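Moving the pantry over to bulk buying

I started buying our dry goods in bulk in July, after a grocery run where I paid more for a small box of rolled oats than I thought possible. I have been keeping track on and off since then and a couple of people have asked how it's going, so I'm putting it down in one place.

The shop I use is called Oteo. It's in an old carpet showroom off the highway, with a gravel car park that floods at the near end. You bring your own containers or buy paper bags at the counter. They weigh the empty container first and write the weight on a bit of masking tape, and it comes off the total when you pay. If you have a lot of jars it's worth getting the tape done once and leaving it on. Mine have survived several trips through the dishwasher, though the ink fades and I've had to go over it.

I buy oats, red lentils, chickpeas, two kinds of rice, bread flour, sultanas, almonds when they're on special, and popping corn. I used to get rolled barley as well but it sat there. Spices are cheaper in bulk by a long way and that's where I'd tell anyone to begin. Cumin seed, paprika, mustard seed and bay leaves cost very little when you aren't paying for a glass jar each time.

Not everything is cheaper. Pasta is dearer at Oteo than the home brand at the supermarket, and I can't taste the difference. Same with white sugar and ordinary salt. Tinned tomatoes obviously aren't part of this at all. I made a spreadsheet in the first couple of months and stopped when I knew the answers. For the whole stretch I kept it, our dry goods came to $1,996 including the flour, and that covers a house where most dinners are cooked from scratch and somebody bakes every weekend. I don't have a proper figure from before, so I can't say what we saved. It's less per trip than it was, and the trips are further apart.

Storage was the part I got wrong. I began with whatever jars were in the cupboard, all different heights, and couldn't see what was at the back. Then I bought a set of square tubs from a discount place and the lids warped. What I have now is a row of Alarcón tubs, the ones with the clip on two sides. They aren't cheap but I picked them up a few at a time. The small one takes 500 grams of lentils with a bit of room at the top. The next size up takes 600 grams of oats if you tap it down on the bench, and I wish it took a full kilo because that's how I buy them. The rest goes in a bag behind it with a peg.

Flour lives in a bucket on the pantry floor. I put new flour in the freezer for three days before it goes in the bucket, after a bad summer with pantry moths. If you've had them you'll know. I threw out everything that wasn't in glass, vacuumed the shelf holes, wiped the lot with vinegar and put up sticky traps. It still took until autumn to stop finding them. Check the underside of lids and the folds of any paper bag. They were in the cocoa, which I hadn't opened in a year.

For labels I tried a little printer from Detico and went back to masking tape and a marker. The printed ones looked good for a fortnight and then curled up. On each tub I write what it is and the month I filled it. For rice and grains I also write the water, as I can never remember it and the packet is long gone. Brown rice is the one I get wrong most often. I write the cooking time for chickpeas too, although it depends on how old they are. Old ones can take twice as long and still be chalky in the middle. A pinch of bicarb in the soaking water helps.

I do the shop on a Thursday if I can, after they've topped up the bins. Late on the weekend the popular ones are down to dust. Ask before you buy from a bin that's nearly empty, they'll usually open a fresh sack if there's one out the back. The staff are fine about it.

The main change to how we eat is that there's always something in the cupboard to make dinner out of. Lentils with fried onion and rice is the fallback. I cook more rice than we need and put the extra in the fridge in a flat container, so it cools quickly, and it gets fried with an egg the next day.
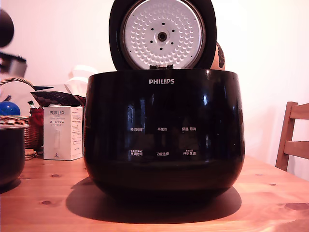 The other fallback is soup. I keep a jar of mixed odds and ends, the last handful of whatever was in a tub before it got washed, and when the jar is full it goes in a pot with stock and a carrot. The red lentils fall apart and thicken it. The barley, when I still had some, took longer than everything else and I learned to put it in first.

I looked into one of the delivery outfits as well. Stuvia does a box of dry goods by the kilo and will leave it on the porch. The prices were close to Oteo's once you got past the minimum order, but the minimum was more than I can store, and the flour only came in a sack I couldn't have lifted onto the bench. It might suit a bigger household, or two households splitting one.

Things I'd do differently: buy less the first time. I came home with a huge bag of buckwheat because it was cheap, and we don't like buckwheat. It took most of a year to get through it in pancakes. Take a list with amounts on it, and measure the tubs before you go so you aren't standing at the bin guessing. Wash and dry the tubs the night before, as even a bit of damp in the bottom will turn flour to paste in the corners.

Next job is the shelf itself. The pantry shelves are set too far apart, and there's a whole layer of air above the tubs doing nothing. I have the timber for a half shelf cut already and it's leaning in the hallway. I also want to move the flour bucket off the floor, maybe onto something with castors, so I can sweep behind it. If anyone has found a good way of storing onions in the same cupboard without everything smelling of onion, leave a comment.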